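Lanelex House Newsletter
2018-05-04

The shared kitchen: how we wash up from now on

Dear neighbours,

In April we asked everybody to put a note in the box beside the fridge and to tell us what is good and what is not so good in the shared kitchen on the ground floor. We received 58 notes, and I have read them all, some of them twice because of the handwriting. Thank you for taking the time. The largest part of the notes was about one thing only, and it was the sink. I will try to write here what was asked, what we agreed at the house meeting, and what is still open.

Why the sink again

Those who have lived at Lanelex for several years will remember that we already talked about this when the old single sink was taken out. At that time the wish was for a double one, so that one person can wash a pot while the other person rinses the salad. We got the double sink, and then each of us started to use it in our own manner. Some neighbours fill the left side with water and leave the cups to soak until the next morning. Some put a cutting board over both sides. In the Gautier wing there was even a habit of leaving the dishes to dry on a towel, and the towel was then never dry itself.

None of this is a crime. But 80 people have a key to this kitchen, and in the evening there can be three or four cooking at the same hour. It helps very much when the sink is found in the same condition each time.

What we agreed

The left basin is for washing. It is the bigger one, and a baking tray can lie in it flat or nearly flat. When you are finished, please let the water out, take the food scraps from the drain with your fingers or a piece of paper, and leave the basin empty. Soaking is allowed for as long as you are in the room. If you go upstairs, the pot goes with you.

The right basin is for drying. The rack stays inside it, with the metal rods running from front to back, and the water drips directly into the sink and not on the counter. Plates and lids stand upright between the rods. Please do not lay them flat on the top of the others, as they keep the water under them and the next person gets it on the sleeve.

The tap is high enough that also the tall stock pot from Derkerard can stand under it. Please turn it back over the left side after use.

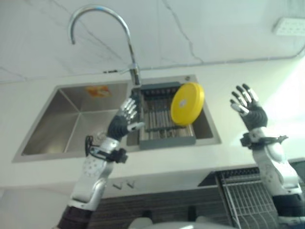 Things that stay in the rack too long

Many notes complained about this, and I must admit that one of my own bowls was mentioned. The rule is now simple. What is in the rack at nine in the morning is put away by the first person who needs the space. House dishes go in the cupboard, and private dishes go on the shelf by the door. Nothing will be thrown out. If you miss a lid or a plate, look on that shelf before you write to me, please.

A few neighbours asked for a second rack on the counter. We discussed it for a long time, and the answer for the moment is no. The white counter is the only place where one can roll out dough or put down a hot dish on a board, and we would lose a good part of it. We can speak about it again when the winter is over.

Cleaning the steel

The steel basins do not need any strong product. Warm water, a soft cloth and a little dish soap is sufficient for the normal day. For the white marks left by our hard water I use vinegar, left for nine minutes and then rinsed well. Do not use the green side of the sponge, it makes scratches that stay. The rack can be lifted out and washed in the left basin once a week. Whoever has the kitchen turn in that week does this, together with the slots at the back edge of the rack, where the crumbs and the grey slime like to collect. An old toothbrush is the best tool for it.

The wall and the small repairs

Several of you wrote about the cracks in the white wall above the sink. They are thin, but they branch in different directions, and I agree that they do not look nice. The painter from Trolance has been asked to come and give his opinion before we fill them. Until he has been, please do not put any hooks or sticky tape on this part of the wall – paint comes off together with the tape, and then we have one more thing to repair.

For the filling and the new paint, together with new cloths and a second drain strainer, the house meeting has put aside 500 dollars. What is left will go to the oven light.

Still open

We did not find an agreement about the colour of the new dish cloths, nor about the place for the compost bucket. Both are on the list for the next meeting. If you have an opinion and cannot come, the box beside the fridge is still there, and I empty it on the first of each month.

With kind regards from the ground floor,
your kitchen coordinator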